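Home Files Issues Wiki About
Share 10 Comments 2

Gellura: a walking and sleep diary after a hip operation

README

This folder holds the diary I kept after my hip replacement, typed up from paper. I wrote it for myself at first. A few readers of my blog were facing the same operation and asked for the day-to-day numbers, so I cleaned up the spelling, took out other people's names and put it online. The name Gellura is the label on the notebook.

The blog posts from that time are not included. They are mostly thank-you notes and complaints about hospital toast.

What is in the folder

diary.csv: one row per day, starting with the first full day back home.
walks.csv: one row per walk, with the route and how I felt afterward.
notes.txt: longer remarks that would not fit in a cell.
routes.txt: a plain description of each route and where the benches are.

Columns in diary.csv

day: days since I came home. Day zero is not used.
sleep_hours: my own estimate, to the nearest half hour.
woke: yes or no. Means I woke up and had trouble getting back to sleep. Getting up for a glass of water does not count.
pain_am and pain_pm: a score from 0 to 10. I wrote the morning one before getting out of bed and the evening one after supper.
aid: frame, crutches, stick or none. If I used more than one that day, I put down the one I used most.
stairs: yes if I went all the way up and down at least once.
comment: free text, often blank.

Columns in walks.csv

day: same as above.
route: a short code, explained in routes.txt.
meters: distance. See the note on distances below.
rests: how often I sat down.
after: better, same or worse than before the walk.

How the distances were measured

I don't own a step counter. My neighbor Thodoris Theodorakopoulos walked the routes with a measuring wheel he had rented from Panorent for a fencing job, and I used his figures. The walk to the mailbox and back is 200 meters. The loop past the Kanaan chapel is 500 meters, and it has a slope at the far end that took me a long time to face. If I turned back early, I guessed from the nearest gate or lamppost. Those rows have "est" in the comment.

The route called "river" is in Geltesau, where I stayed with my sister for part of the spring. It was never measured. The figure in the file is hers, and she is an optimist.

Gaps and known problems

There are no rows for the hospital stay. I was not in a fit state to write anything useful.

A bad cold took up most of March, and the pain scores from then include a sore throat and a headache. I could not separate them afterward, so I left them alone.

My idea of what a four feels like changed as I got better. An early four was probably worse than a late four. Please don't average the whole column and quote the result to anyone.

The aid column goes back and forth between stick and none for quite a while. That is correct. I took the stick on icy days and when I expected to stand in line.

One Monday is entered twice in the paper version, with different sleep hours. I kept the second entry, which was in better handwriting. 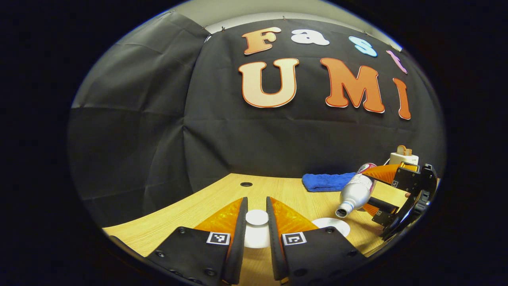

Typing and checking

I typed the diary in the evenings and read it back against the notebook once. Thodoris then picked pages at random and read them out loud while I followed on the screen. We found a handful of wrong digits and fixed them. Where the notebook was smudged and neither of us could read it, the cell is empty. Empty never means zero.

Medicines were in the notebook but are left out here on purpose. What I was given was chosen for me, and I don't want anyone adjusting their own doses to match.

What it can be used for

It is one person's record. You may find it useful for laying out a diary of your own, or for seeing that a bad week can sit in the middle of a good month. It can't tell you how fast you should be recovering. Ask your surgeon or physical therapist about that.

If you reuse the layout, I would suggest adding a column for the weather. I kept wishing I had one.

Sharing

Copy it, print it, change it. If you pass it on, keep this README with it so that the part about the pain scores doesn't get lost.

Corrections

Open an issue or leave a comment on the blog. I look in around 2 times a month. The notebook is in the kitchen drawer, so I can still check a row if something looks wrong.

Changes

First version: diary.csv only.
Second version: added walks.csv and routes.txt.
Current version: fixed the digits mentioned above, renamed "cane" to "stick" throughout, and removed a shopping list from notes.txt.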